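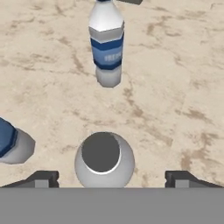 Drinking enough on winter walks

Many members of our walking group told me the same thing after the long walk in August: they finished their water before the halfway point and had to ask others for some. In winter I hear the opposite. People come home with a full bottle and a headache, and they think the headache is from the wind.

I lead the Sunday walks of the Provmont Walkers for six years now, and I also had this headache many times before I understood it. When it is cold we do not feel thirsty in the same way. We breathe hard on the hills, we sweat under the jacket, and the dry air takes the rest. My wife noticed that I was always in a bad mood after the January walks and a cup of tea with some soup made me a normal person again. So I started to drink on a schedule, and now I do it without thinking.

My own habit is simple. I drink one big glass at home while I tie my boots. Then I take a few sips at every gate or signpost, also if I don't want any. On the Kimier loop there are enough gates for this. On the ridge path there are almost none, so there I use my watch and drink every twenty minutes.

Cold water is not pleasant when your teeth already hurt from the air. I fill my bottle with warm water from the tap, put it inside a thick sock and carry it in the middle of the backpack, between the sweater and the lunch. Side pockets are good in summer, but in a hard frost the neck of the bottle freezes first and then you can't open it. Some of our members carry the bottle upside down for this reason, and it works if the cap closes well. Please test it over the sink at home first! Last winter I had a wet map, wet gloves and a very wet sandwich.

A vacuum flask is the better choice for tea, but it is heavy, and for a walk of two hours I leave it in the car. Coffee is fine too if you are used to it. I would keep the brandy for after.

Please remember also the dogs. They eat snow when they are thirsty, and near the road the snow has salt in it. A small folding bowl weighs nothing.

The next walk

We meet on Sunday, January 22, 2023, at nine thirty in the parking lot behind the Mirani bakery. The bakery opens at eight, and the cheese rolls are usually gone by nine, so come early if you want one. We will go up through the beech forest to the old quarry, along the upper path with the view over the valley, and back by the stream. The highest point is 1518 feet, and the climb from the parking lot is 456 feet, most of it in the first part. After the quarry it is easy walking.

There is no tap on the way. The one at the quarry hut is closed until spring, so please bring from home everything that you want to drink. The path by the stream can have ice on it, and walking poles are a big help there. I have two spare pairs, ask me before the start.

If the weather is very bad, I will write to everybody on the mailing list before seven in the morning. Snow is not very bad weather. Freezing rain is.

One more thing from the last walk: somebody left a gray wool hat and one left glove on the bench at the lower gate. They are in my car and they will come with me on Sunday. The hat is clean now, I washed it by hand.

Tanveer Sethi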